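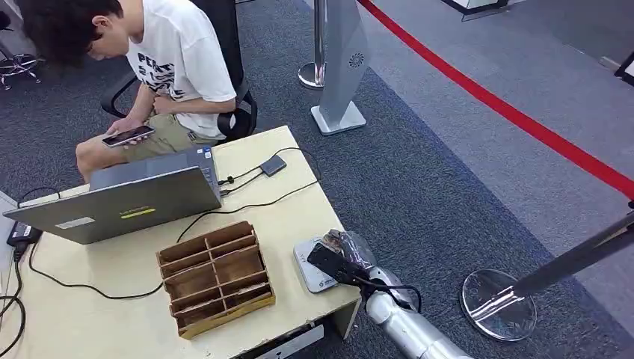

**Wumside workroom, furniture and cabling log. October, entry begun 9:40**

Present: O. Krajčí, S. Jang (from 10:15).

The purpose of this entry is to record the condition of the work tables and office chairs before the move to the Tatum building, and to set down what was agreed on cabling. It continues the entry on shelving and lamps, which is closed apart from the missing key for cabinet 4.

**Tables**

The cream tables were purchased together and have had the same use. The tops are scuffed, and on several of them the edges have chipped. The chipping is worst at the corners, where chairs are pushed in against them. None of the damage affects use. Seo-ah Jang tested each table for rocking by leaning on opposite corners. One table near the door rocks noticeably and has been marked with tape on the underside. The foot can be adjusted but the thread is stiff, and we did not force it.

Oravec has quoted 529 for edge repair across the whole set, materials included. Replacement of the set was quoted at 1599, delivery excluded. Our recommendation is to repair. The request has been sent to the office at Tatum and a reply is expected before the packing date is confirmed. Until then, please do not sand or fill any edge on your own initiative. The patch applied last spring with wood filler has lifted and will have to be scraped out.

Sleeves were snagged twice on the chipped edges last month. Clear tape may be used as a temporary cover. The brown packing tape leaves residue and should be kept for boxes.

**Chairs**

All chairs were rolled across the carpet and then across the bare floor in the corridor. Casters collect carpet fiber, and this accounts for most of the complaints about stiff rolling. Procedure followed:

1. Turn the chair over onto a blanket.
2. Pull each caster straight out of the spoke. If it will not come by hand, use the flat bar with a cloth under it.
3. Cut the fiber along the axle with the small hooked blade and draw it out with tweezers.
4. Wipe and refit. Press until the stem clicks.

The chairs with chrome spokes were the quickest to clean. Two armrests were loose on chairs from the back row; both were tightened with the 5 mm key, and one is loose again as of this afternoon. The bolt hole may be worn. To be looked at again after the move.

**Cabling at the tables**

This took most of the afternoon. Cables at present lie across the tabletops and hang over the edges to the floor. The arrangement is tolerable while people remain seated, but a chair rolled back over a hanging lead will pull on whatever is at the other end of it. Small boxes and adapters placed close to a table edge are the most exposed.

Agreed for the new room:

- Power adapters are to go in the tray under the table, not on the top.
- One route off the table per workplace, at the rear edge, held with a clip.
- Slack is to be gathered in a loose figure eight and fastened with a hook-and-loop strap. No zip ties on laptop leads.
- Leads are to be labeled at both ends before anything is unplugged.

We have 200 straps in stock and 101 adhesive clips from Rerkton. The clips were tried on the scuffed part of a tabletop and on a smooth part. On the smooth part the clip held a hanging adapter through lunch. On the scuffed part it let go in roughly an hour. Cleaning with alcohol first made a small difference. Underside mounting is therefore preferred, although the undersides are dusty and will need to be wiped first.

S. Jang has asked whether black labels could be avoided, the leads being nearly all black already. Agreed. White labels with handwritten numbers will be used, and the list will be kept in the front pocket of this notebook.

**Note on laptops**

Each laptop should leave the room with its own adapter and any attached box packed in the same sleeve. Stickers on lids are not an inventory mark and should not be relied on when matching equipment to owners. The inventory number is on the base.

**Open items**

- Reply from Tatum on the Oravec quote (O. Krajčí)
- Rocking table, penetrating oil on the foot thread, leave overnight (S. Jang)
- Loose armrest, check bolt length against the spare
- Carpet: dents under the old table positions. Ask whether these must be lifted before handover
- Key, cabinet 4, still missing

Entry closed 16:50. O.K.

Added 17:05: the hooked blade is back in the second drawer. Its cap is cracked and a new one has been requested.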